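Questions people keep asking about the robot club

I run the Akier after-school robot club, and I get the same handful of messages every time a new term comes round, so I've finally put the answers in one place. If yours isn't here, email me and I'll probably add it. Tharindu Barua

Who can join?

Anyone in Year 9 or above. You don't need to be doing computing, and you definitely don't need to be good at maths (I wasn't, ask my old teachers). The youngest members are usually the ones who get the hang of driving the arms first, which is a bit annoying for the rest of us.

How much does it cost?

It's £11 a term, and that goes on screws, cable clips and replacement finger pads. If that's a problem, have a quiet word with me and we'll sort it out. Please don't stay away over it!

What do you do all evening?

We're split into two teams, Prirnska and Distitz. One team drives while the other works on code or looks through the recordings from last time, and then we swap halfway. A driver does the same small job over and over, moving both arms by hand control, and each go is saved. Later we train a program on the goes we're happy with and see if the arms can manage by themselves. Sometimes they can. Quite often they wave at the table and drop things, and we go back and record more.

How many goes do you need?

More than you'd like. For the first job we tried, 100 got us something that sort of worked if you put everything in exactly the same spot. By November we had 2000 across all the jobs, and it was a lot less fussy by then. Bring snacks.

Why two arms? Isn't one hard enough?

One is plenty hard! But loads of everyday jobs need one hand to hold and the other to do something, and that's the bit I find really interesting. Lining both grippers up on one small thing without squashing it or knocking it away takes a steady hand, and new drivers nearly always bring one side in too quickly. My advice is to get one side settled and then creep in with the other.

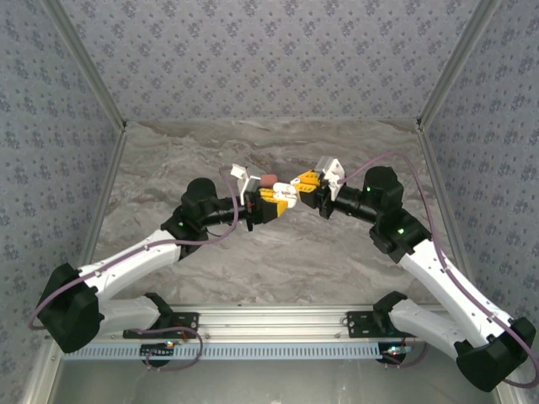 What's the earbud job?

It's our main one this year and it's everybody's favourite to moan about. You start with earbuds and charging cases on the table, in white and pink, and the aim is to get the right earbuds back into the right colour case and shut the lid. It sounds like nothing. Then you try to pick up an earbud by its stem with a gripper and you go a bit quiet. They roll, they spin round, and they have to go in the proper way up. We don't lay them out in tidy rows either, as the program needs to see a bit of mess while it's learning.
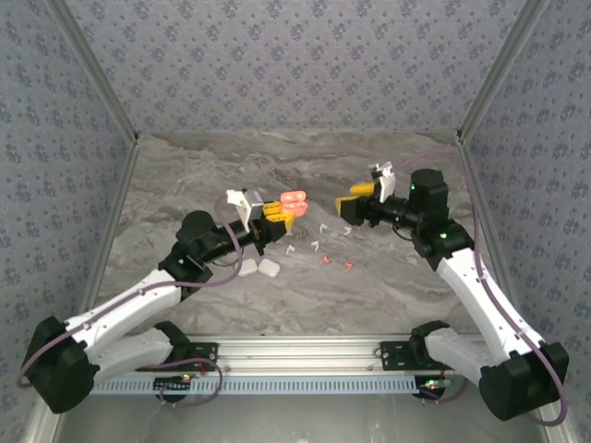

The earbud job: pink case open by the left gripper, loose earbuds in the middle of the table.

Can I bring my own earbuds to practise with?

I'd leave them at home. We have old ones for this, and I don't want to be the person explaining to your mum where the left one went.

Do I have to write code?

Nope. We have a couple of people who only drive and they're brilliant at it. If you do fancy coding, it's all Python, and we'll start you on small things like sorting the recordings or making a chart. I still look up half of it myself, so don't be shy about asking.

Will I break something?

Maybe, and it's fine. The fingers are bolted on and we've got spares. The two things I am strict about are keeping your own hands off the table while the arms are powered, and shouting "stop" if you see a cable catching. Anyone can shout it, including on your first evening, and the driver stops straight away with no arguing.

Is there a competition?

There is, the Escobedo Challenge, in the summer term. Each team does the earbud job and then a mystery job that we only hear about on the day. Last year Distitz did very well on the first and fell apart completely on the second, and I'm told I'm not allowed to bring it up any more.

Can parents come and watch?

Yes please, from 5pm onwards. Fair warning, we will offer you a turn.

What time do you finish?

Half past five on paper. If somebody's in the middle of a good run it can drift a few minutes, so please don't panic if you're waiting outside. I always walk the last ones out to the gate.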